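Rechercher sur le site
Tapez un mot-clé OK

La peinture ardoise Womico, trois semaines après

J'avais promis à plusieurs d'entre vous un retour sur la peinture ardoise Womico, teinte Stostuva, celle qui hésite entre le noir et le vert charbon selon l'heure. Le voilà donc, un peu plus long que prévu (vous me connaissez), parce que j'ai fini par prendre goût à ce petit chantier et que j'ai rempli un demi-cahier de notes pendant que ça séchait.

Le point de départ, c'est notre couloir. Un couloir étroit, tout blanc, avec au bout un grand panneau qui servait de fond à un ancien placard et que personne n'avait jamais aimé. Je voulais un endroit sombre et tranquille, où l'on puisse écrire les courses à la craie les jours d'inspiration, et qui reste beau même sans rien dessus. Riku Hosoda, mon voisin du dessus, avait peint le sien en bleu nuit l'hiver dernier et le résultat m'avait rendue franchement jalouse !

Le pot

J'ai pris le format de 1000 ml, payé 84 euros. C'est cher, je ne vais pas prétendre le contraire. Pour un seul panneau il m'en reste encore de quoi faire les retouches pendant des années, et si c'était à refaire je regarderais d'abord s'il existe un pot plus petit en magasin. Le couvercle ferme bien, l'odeur est discrète (fenêtre ouverte quand même), et la matière est épaisse, presque comme une crème dessert. Il faut la remuer longtemps, jusqu'au fond, avec un bâton large. Je me suis arrêtée trop tôt la première fois et la première couche a séché avec des zones plus pâles.

La préparation

La notice demande un ponçage léger. J'ai commencé au grain 90, ce qui était trop brutal à mon goût, puis j'ai terminé au 400 pour retrouver une surface douce sous la main. Dépoussiérage, chiffon humide, une nuit de patience. Pour les bords, j'ai utilisé le ruban de masquage Skestusum, que j'avais déjà dans un tiroir et que je recommande les yeux fermés : il se retire d'un seul geste si on n'attend pas que la peinture durcisse complètement. La limite avec la bande gris clair du chant est nette, et c'était vraiment mon inquiétude, car une bavure noire sur du clair, on ne voit plus que ça.

L'application

Rouleau laqueur Yoshida à poils ras, trois couches, en croisant à chaque fois. La première m'a fait peur, je l'avoue : grise, nuageuse, un vrai ciel de novembre. La deuxième couvre déjà bien. La troisième donne cette profondeur que j'espérais, mate, sans reflet de plastique. Si vous avez l'habitude des peintures murales ordinaires, allez-y avec la main plus légère que d'habitude, car celle-ci n'aime pas qu'on revienne dessus au bout de quelques minutes - elle tire, elle accroche, et le rouleau laisse une petite peau d'orange qu'il faut ensuite reprendre au papier fin. J'ai dû refaire un coin entier à cause de cela, un dimanche soir, en ronchonnant.

À l'usage

La craie accroche bien et s'efface au chiffon sec, avec un léger voile qui part à l'éponge. Les doigts marquent un peu, surtout à hauteur d'enfant, et un coup de microfibre suffit. Je déconseille en revanche les feutres craie tant que la peinture n'a pas durci à cœur : j'ai fait un essai trop tôt dans un angle du bas et il en reste un souvenir rosé, que je repeindrai un jour.

Ce qui me plaît le plus, et que je n'attendais pas, c'est l'effet sur le mur d'à côté. Le blanc paraît plus frais, la lumière y glisse mieux, et le gris pâle du montant fait la transition entre les deux. Quant à la teinte, elle tire doucement vers le gris-vert là où elle s'éclaircit et devient presque noire du côté du montant. J'ai failli ajouter une étagère, un crochet, un cadre... et puis j'ai laissé ce bout de mur tout nu.

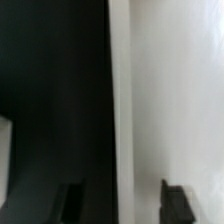

Mon avis

Une très belle peinture, exigeante à poser et chère à l'achat, que je rachèterais sans trop discuter pour un panneau ou une porte. Pour une pièce entière, j'y réfléchirais à deux fois, autant pour le budget que pour les bras. Je lui mets quatre étoiles sur cinq, la dernière étant restée dans le coin que j'ai dû reprendre. Si vous l'avez essayée dans une autre teinte, racontez-moi, je cherche encore quelque chose de doux pour la porte de la buanderie !

Articles récents
- Choisir un rouleau laqueur sans se ruiner
- Nos essais de craies sans poussière
- Repeindre une porte sans la dégonder
- Un couloir étroit, cinq idées de couleurs
- Le ruban de masquage Skestusum sur papier peint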